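Notes on the Pumgate pick-and-place set, kept by Rommel Dumlao. Last edited 11/12/24.

Read this before you download anything. The set was recorded to compare two parallel grippers and two camera views on one arm. I went in doubting that the pricier gripper was worth it, and I still doubt it.

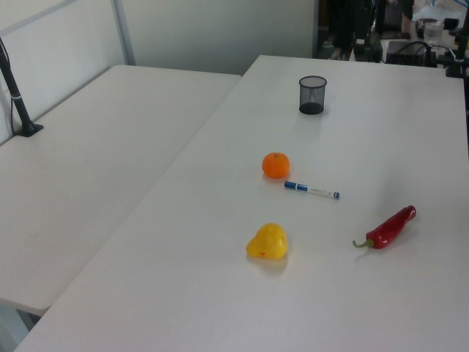
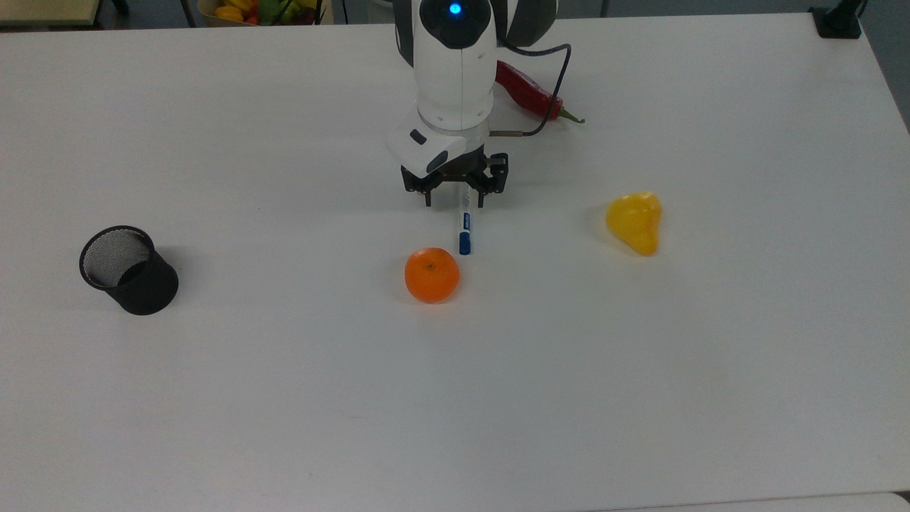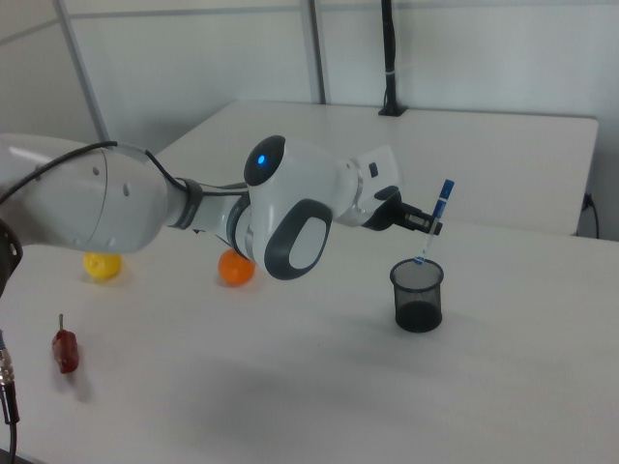
Most of the argument in our group has been over which camera to trust, the fixed one or the head one. Jhun Javier wants the head view for everything. I don't, at least not for tall targets. A pen lying flat on the table is kind to a top-down approach, with the fingers straight above the barrel and open space on both sides. A marker standing in the mesh cup is a different problem: the fingers have to come in beside the cap, and the rim leaves little room for a bad height estimate. The fixed view gives you that height. The head view mostly gives you the top of the wrist.

## What's in it

- 503 episodes, 58 of them held out for testing
- one task: marker and mesh cup
- distractors: an orange one, a yellow one and a red one, moved between episodes
- two views per episode, fixed and head

## Grippers

**Nement** – the stock parallel gripper. Short travel, stiff fingers, dull to use.

**Jatunine** – the upgrade. The sales sheet promises gentler contact. With a hard plastic barrel I can't see what that buys. It may matter for soft fruit, but fruit was never the target in this set, so please don't cite us on that.

Both ran on the same controller with the same speed cap. The gripper is a field in the episode metadata (`gripper_id`). Don't try to guess it from the video.

## Known problems

1. In 18 episodes the two views drift out of sync. They're flagged `sync_bad`. Drop them if you train on both views.
2. The mesh cup is awful for depth. You get holes, and sometimes the table shows up where the wall should be. We left the raw values in.
3. 11 test episodes have no success label – Jhun and I disagreed on whether a marker resting against the rim counts. I say no.
4. One table, one kind of light, one marker. A high score here tells you very little about your own bench.

## Splits

The split is by session, so a given layout won't turn up on both sides. An early copy from the Gatchalian server was split at random and its scores look far too good. If your folder has no `session.csv`, that's the one you have. Delete it.

## Before you report a number

Give results per gripper and per view. A pooled score hides the only thing this set was made to test. Please also run the fixed view alone as a baseline – two people have skipped it so far, and I haven't been able to use either result.

Fixes and complaints go in the tracker under `pumgate-data`.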